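Skummont PC Service Cell: setup and maintenance

The Skummont cell from Grostport handles opened desktop computers with a single arm and a two-finger gripper. The controller is supplied by Udach. This page covers daily setup, finger care and the fixture plate.

Before the first cycle, lay the tower down with the side panel off and run the wrist camera check. The power supply label should be readable in the live view. If it is blurred, clean the lens and repeat. 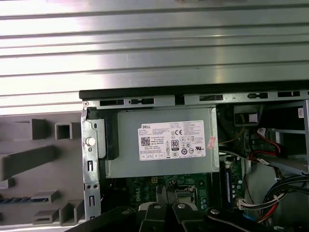 Pešek: Do the lens before the fingers. Cleaner from the pads ends up on the glass otherwise, and we ran that way for 18 days.

The order has been changed in revision 5 of the manual. Finger screws are hex socket. Check them every 21 shifts, starting at the tip and working back to the housing. Replace both finger pads together. 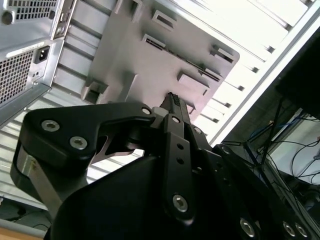
After any screw has been loosened, teach the tip position again at low speed. Stored offsets are kept for eight fixtures.

The fixture plate is 3D-printed and sits on the table beside the tower. Brush out its slots and clips weekly. A plate with a cracked clip must be replaced.

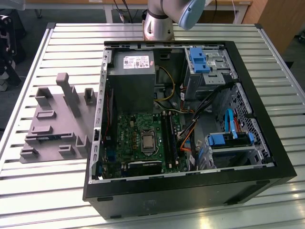

Spare plates and pads ship from February. Page updated January 3, 2019.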